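The owner of Norness, a two-room running shop, opened it in April with 60 pairs of shoes and a secondhand register. She had spent nine years on the sales floor at Jirkosport before that.

"I knew the shoes," she said. "I didn't know the rent." Her first month brought in $1,113 after the landlord was paid. She kept a weekend job at Dierckx, a bakery supplier, until summer.

Most of her customers are over 50 and walk more than they run. She stopped ordering racing flats in the second month and put the money into wide sizes. "I had one man come in who'd worn the wrong width for 30 years," she said. "He bought two pairs — same shoe, same color."

The shop now holds 69 models. She does the fittings herself and closes for lunch.
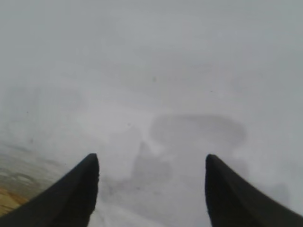 She has turned down one offer to sell online. The setup fee was $2,000, and returns would be her problem. "People send back half of what they order," she said. "I'd need another room just for boxes."

Her lease is up next April. She plans to renew.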